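March 18, 2022
By a staff writer

The bathroom sink is a rotten place to show off a robot, which may be why I trust the people at Litbridge a little more than I did before I visited. A warehouse shelf is flat and a cardboard box has corners. A washbasin is a shiny white bowl with no edges to speak of, a chrome post sticking up at the back, and a hard rim all the way round. Software hates nearly everything about it.

Litbridge works out of a low building on the edge of Hakville and sells no robots. It sells a stack of code called Stetton, which is supposed to sit between somebody else's humanoid and a household chore. The pitch is the one I have been hearing for years. Teach the planner what "wipe" means, let perception find the surface, let the controller manage the pressure, and the same program will clean any sink in any home. I have heard it about folding towels and loading dishwashers too, and my towels are still folded by me.

What Stetton does is easy enough to explain. A perception module builds a rough surface model of the basin from depth cameras. A planner lays strokes across that model. A force controller underneath then keeps the cloth in contact, giving way when the ceramic turns out to be closer than the model claimed, and pushing a bit when it is farther off. The planner is allowed to be wrong within limits, and the controller cleans up after it.

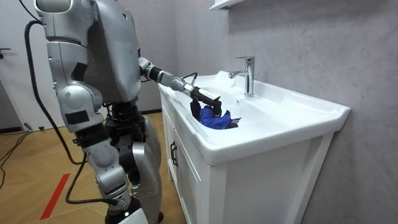 A reader in Llorente wrote to me after an earlier column to say I had the difficulty backward. Finding the sink is the hard part, the letter argued, and any decent force loop will forgive the rest. Glazed ceramic throws the room's lights back at a depth camera, so the bottom of the bowl comes out full of holes or several inches deeper than it should be, and a planner fed that kind of nonsense will happily send an arm through the countertop. The reader had spent a winter filling those holes by hand and did not recommend it.

I put this to the perception team and got less of an argument than I wanted. They agree the raw depth is bad. Their answer is to stop depending on it: Stetton fits a smooth template bowl to whatever good points it can find, mostly along the rim, and guesses the rest. The guess gets corrected by touch once the cloth is down. It is a sensible answer. It also assumes the sink looks something like the template, and the library held 25 basin shapes when I visited. Go count the ones in a home improvement store.

Then there is the cloth. A sponge on a stick has a shape you can put in a model. A rag bunched up in a gripper has a different shape every time it is picked up, and probably another one after each stroke. Stetton deals with this by pretending the cloth is a soft pad of fixed thickness. I asked how far off that is and was told "enough to matter near the faucet," where a fold can catch and the arm has little room to back out. The planner keeps a no-go zone around the metal for that reason, and the strip behind the faucet, where grime collects in every bathroom I have ever owned, falls inside it. 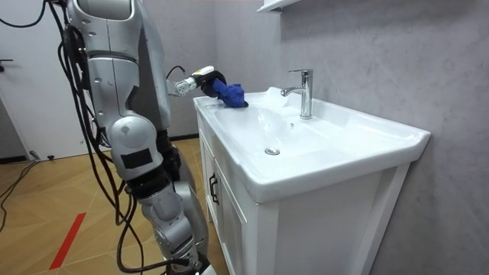 So the coverage number deserves some care. Litbridge logged 482 wiping runs in its last round of testing and scores each by how much of the reachable surface the cloth touched. Reachable is doing a lot of work in that sentence. So is touched. The score comes from the arm's own joint readings and the pad that the cloth is assumed to be, which means the software is grading its own homework. Nothing in the standard report looks at the sink afterward and asks if it is clean.

To their credit, the engineers brought this up before I did. A separate before-and-after check is planned for the May release, along with a shorter timeout for lost contact. At present the controller waits 3 seconds before it calls for a new plan, and that is a long time to polish air.

The tooling is the part I would pay for. Every run can be replayed with the planned stroke, the measured force and the fitted surface laid over each other, and you can scrub back to the exact point where the 2 models stopped agreeing. I watched an engineer trace a bad stroke to a stale surface fit in roughly the time it takes to make coffee. Teams I have visited elsewhere spend whole afternoons on that with a spreadsheet.

Whether any of this amounts to a general wiping skill is another question. Move the template library to a bathtub and most of it has to be built again. Litbridge says the tub work would go faster the second time – it may well – but I was shown no tub.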